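Two hands or one gripper on a small lab budget?

Posted in Equipment and Purchasing

Kaltovero
I run a small teaching lab and have been handed a pot of money that has to be spent by July or it goes back to wherever money goes. The plan is a two-armed setup for kitchen-type tasks: picking up produce, moving cans, putting things on a rack. We have the simulation going already. The hardware is the part that keeps me up.

The arms are settled. The hands are where I'm stuck. A pair of multi-fingered hands eats most of what's left. A plain two-jaw gripper from Trelter is quoted at 705 apiece, and the cheapest fingered hand I've found is 2256, also apiece, cables sold separately because of course they are. My department head has asked why a robot needs fingers at all, and I didn't have an answer that fit in an email.

Do I buy two good hands, one of each, or two grippers and keep the change for repairs? Has anyone regretted going either way?

Inna Demchenko
One of each, and buy the fingered hand second.

We did it the other way around. Ours arrived in a lovely foam case and then spent six weeks on a shelf while we found out that the mounting plate didn't match the wrist, the power supply was for another continent, and the driver wanted an operating system we had retired. The gripper went on in an afternoon and did most of what we'd promised people.

Things that were missing from our budget and should be in yours:

Adapter plates. Get a drawing before you order, and have someone who owns calipers look at it.
Spare fingertips. They wear, and the supplier knows it.
Shipping both ways. Repairs mean a return trip, and the hand travels better than you do.
A second e-stop. You will put the first one where you can't reach it.
Groceries. I'm serious. We went through a lot of squash, and purchasing wanted a form for every one.

Before any of that, use the simulation you've already got. It's the only part of this that won't send an invoice. Run your tasks with the fingered model, then swap in the two-jaw one and see which objects start causing trouble. Round produce is a good test, and so is a can on its side. If the gripper can manage your list, you've saved the difference. If it can't, you have your email for the department head.

Fullow58
just get the expensive ones, budgets never come back

Aarne Väisänen
I'd put one thing ahead of the hands, and that's deciding what the second arm is for. People price a two-armed station as one arm times two, then write tasks where the second arm stands around like a guest at a wedding. Go through your task list and mark each step where both hands have to be busy at the same moment. Holding a board still while the other hand takes something off it counts. Waiting its turn doesn't.

We did this on paper first and got it wrong, so we did it again from stills of our simulated runs, which are harder to argue with.

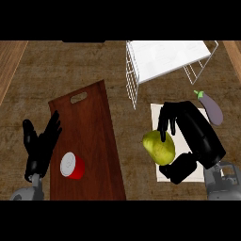 Inna Demchenko asked whether that meant buying a single arm, and no, I wouldn't go that far. The arms are settled in your case anyway. What it changes is the end of the arm. In a step like this one, the fingers on the pear or squash are doing the work, and the left hand could be almost anything. Once I'd tallied our steps, I put the money on the right side and a plain gripper on the left, and the left one has yet to file a complaint.

Two smaller points. Ask Niskanen, or whoever your reseller is, to hold the price in writing past your deadline, because quotes in this business have the shelf life of fish. And keep enough back for one full repair. Ours came in the first term, when a student taught the right hand to punch a dish rack.

Kaltovero
Thanks, all. I've started marking up the task list, and the second arm is not coming out of it well. Asking for the adapter plate drawing tonight.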